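**How do I tell if my pale wood table is veneer or laminate, and can I fix small dark marks?**

Bought the table secondhand in October, no label. It has a couple of thin dark marks that don't wipe off. Scratches or part of the wood? I have 200 grit paper here.

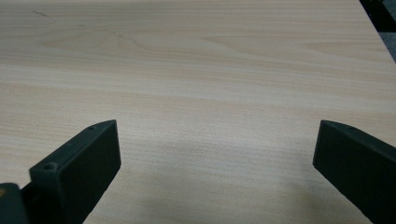
## Answers

**Sarla Vashisht**

Don't sand yet. Put your paper away until you know what it is. Look at the edge and the underside. If the grain on top carries on down the end of the board, it's solid. If it stops at a thin line, it's veneer or laminate, and 200 grit can go through either one. 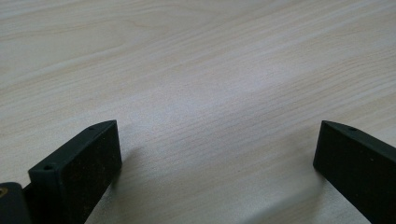
Run a fingernail across each mark. A scratch catches, a mineral streak doesn't. The curved grain at the upper left won't settle it, as printed laminate copies that pattern too. Look for the same figure repeating farther along. If it repeats, it's printed, and a wax filler stick is all you can use.

**Plarkeck**

mine was veneer, used a Trurilau pen, came out too dark. test underneath first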